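Small Kitchen, Small Table: Arranging a Toy Kitchen Play Set
Project report by Lumturie Ionescu
Supervisor: Lorena Acuña
Submitted 24/01/2023

1. Background

Play kitchens are among the most used toys in early childhood rooms, but the pieces usually end up in one big bin. A child who wants to pretend to cook has to dig for the pot and the food before any cooking can start. My project looked at how a small set of toy kitchen pieces can be laid out on a square table so that the main items stay easy to see and reach.

The idea came from a placement at the Filip play center in July. The center keeps its toy food in a deep drawer, and most children I watched took out whatever was on top and left the rest. I wanted to try a layout that could be set up on one tabletop and put away again without much work.

2. Materials

The set was put together from pieces I already had and a few loans from the toy library at Irnach. I spent nothing on the table itself and kept the rest under 100 dollars. The main pieces were a toy stove, a cooking pot with a lid, a basket for food, some boxes and blocks, and assorted play food. A black tabletop was chosen because pale and bright toys stand out well on it.

3. Layout

I tried two layouts. In the first, the pieces were spread out to all sides of the table. This looked tidy, but the food and the stove were too far apart. In the second, everything was brought together in one group, with the food basket toward the back and open space left on the tabletop.

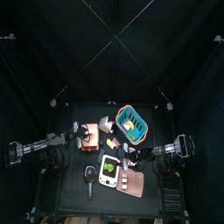 Figure 1. The grouped layout, with the turquoise and orange basket at the rear right.

The basket has slotted sides, so the food can be seen without tipping it out. The toy banana is the easiest piece to spot because of its color. Smaller pieces are harder — a green one near the bottom of the basket does not show up nearly as well.

4. The stove area

Most pretend cooking happens at the stove, so I gave this part more thought than the rest. The stove top is a flat panel with a white surround, rings marked on the dark cooking area, and round gray buttons down one side. It works as a small work surface as well as a stove. Food can be put straight on it, or the pot can be moved over from beside it.

My first plan was to keep the stove clear at all times. I dropped this rule early. Leaving one piece of food on the panel gives a child a place to begin, and a bright green piece shows up very well against the dark center. The pot stays close by, with its handle pointing outward. The yellow food piece with wavy orange stripes goes on the other side, away from the pot. 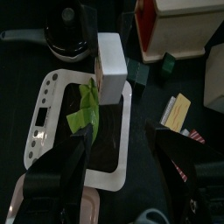 5. Results and next steps

The grouped layout was quicker to set up than the spread-out one, and I did not have to walk around the table to reach anything. The weak point is the blocks. They take up room near the stove, and it is not clear whether they are meant to be food, boxes or something else. I would remove half of them, or keep them for a separate shop game.

I also want to try a shallower basket and a second food color group. Lorena Acuña suggested testing the layout with children at Filip before changing any more pieces, and I plan to do that in the next part of the course.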